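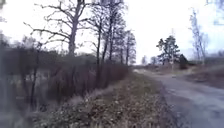
Ancombe Lane, leaf litter on the verge

Ancombe Lane Residents' Group
Minutes, June 27, 2022
In the chair: Tien-fu Yuen

1. Road surface
The Quaye estimate for resurfacing came in at $1,879 per household. The chair asked what it covered. The answer was one line, "surface works" – no depth, no drainage. Several members doubted it would outlast the last repair. Not accepted. Quaye to be asked for a breakdown. 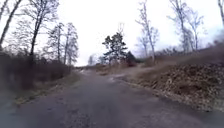
2. Standing water
There is a shiny wet patch farther along. Hodari's letter from May calls drainage "adequate." Members did not see how. A second opinion was proposed and carried, 84 votes to 2, proxies included.

3. Verge and brush
Liltance offers to cut back the shrubs on the left for $150 a visit. It did not say how many visits. There is no curb along that side, and the chair questioned whether cutting brush

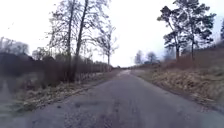
would do anything for the asphalt edge. Liltance says it would. No evidence was supplied. Deferred.

4. Patching
Filling the holes ourselves was raised again. Left open until Quaye replies.
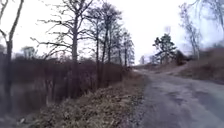 Patches and shallow potholes, right half of the road

Meeting closed at 8:40 p.m.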